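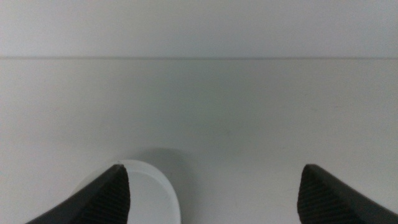
Karkport Community Help > Home & Table > Dishes

White plates on a white table, and will a green one stack with them?

Sieglinde Eichhorn
Joined January 2019

Hi all! I finally have the white table I've wanted for years, pushed up against a white wall, and I love it more than any piece of furniture should be loved. So bright! The top is matte, so no glare at all in the morning. The trouble is my dishes. I have plain white round ones with a raised rim, and when I put one down it practically melts into the table. My mother-in-law set her glasses case down on the edge of one last Sunday and tipped it.

So I bought one pale green plate at a yard sale in Boltbridge to see if color would help. It's shallow with a low rim, a kind of minty green, and when you get close it has a frosted look, almost like glass, though I couldn't tell you what it's made of. There's no stamp on the bottom.

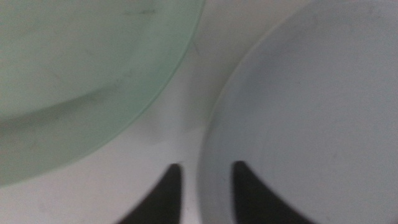 I like the two next to each other a lot, and now I'm tempted to go all in and alternate green and white around the table. Before I do that I have two things to ask. First, does pale green look washed out next to white once there are several of them, or should I be brave and get something darker? Second, can I stack them together in the cupboard? My shelf is low and I'd rather have one pile than two. I'm worried about the green rubbing off or getting scratched by the foot of the white one.

Oh, and a bonus one if anybody's in the mood: how do you keep a matte white table clean? I wipe it every night and there are always a few little dark specks by breakfast. Toast, I think, but who knows!

Thanks so much, this is my first post.

Prapai Siriwan
223 posts

Welcome, Sieglinde! Oh, you've hit on my favorite subject. Please keep the pale green! I went through exactly this with a white table and I tried navy first, and the navy plates were so strong that they were all anyone saw, and the food looked gloomy on them too (pasta especially, don't ask me about the pasta). Soft green gives you enough edge to see where the plate is and everything stays light and airy. It gets better with more of them, too. One by itself can look a bit lost, four or six and suddenly it's a table somebody planned.

For the white ones, try putting them where the light comes from the side. A raised rim throws a soft little shadow and that's what lets you see the plate at all. Straight under a ceiling lamp you lose it. I moved my lamp over by an arm's length and it made a huge difference, cost me nothing.

Something I do when I'm testing colors is put the colored plate in the middle and a white one farther back, toward the corner, then go stand in the doorway and look. You see very quickly which one your eye goes to. Then swap them and look again.
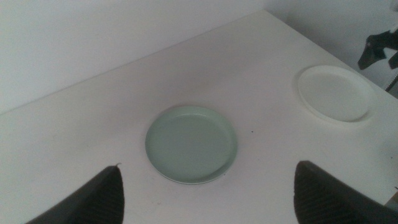
Page 68

Prapai Siriwan (continued)

On stacking: measure across the top AND across the base before you decide. Plates that look the same size often aren't, and a base that's even a little wider than the flat part of the one below will sit up on the rim and wobble. If the white one drops down into the green one and doesn't rock when you press on the edge, you're fine. Put something soft between them. I bought a pack of felt rounds for $12 and I'm still using them, but a folded paper napkin or a coffee filter does the same job.

As for the color coming off, do the boring test. Rub the back with a damp white cloth, hard, for a good minute. Any green on the cloth and I'd keep it for fruit or keys and not eat off it. With no stamp you can't know about the dishwasher either, so wash it by hand.

Please come back and tell us what you pick!!

surkach_tom
7 posts

just get placemats. cork ones. done

also the specks are probably from the toaster, mine spits crumbs over 900 miles

Pfeiffer Lane
41 posts

I'll take the table question. Matte white holds on to crumbs and pencil dust more than you'd expect. Dry brush first, then a damp microfiber cloth with one drop of dish soap, then a dry cloth. If you go in wet first you push the specks around and get gray smears. Skip the melamine sponges, they'll leave you a shiny patch that shows from across the room.

Agree with Prapai on the napkin between plates. I would stack by size, though, and never mind the color. Heaviest and widest at the bottom, whatever it is.
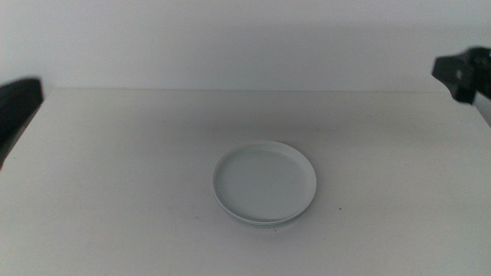

One more thing on the white dishes: check the feet. If the bottom ring is unglazed it can scratch a matte top when somebody slides a plate over instead of lifting it. Run a fingertip around it. If it feels like fine sandpaper, a few passes with wet 400 grit will smooth it down, and rinse well after.

Sieglinde Eichhorn

You're all wonderful, thank you! Did the cloth test and it came away clean, hooray. The white one does rock a tiny bit on top of the green, so it's going underneath with a napkin in between. I'm going to hunt for three more greens at the February flea market and I'll move the lamp tonight. Tom, I do like cork, but I've waited too long for this table to cover it up!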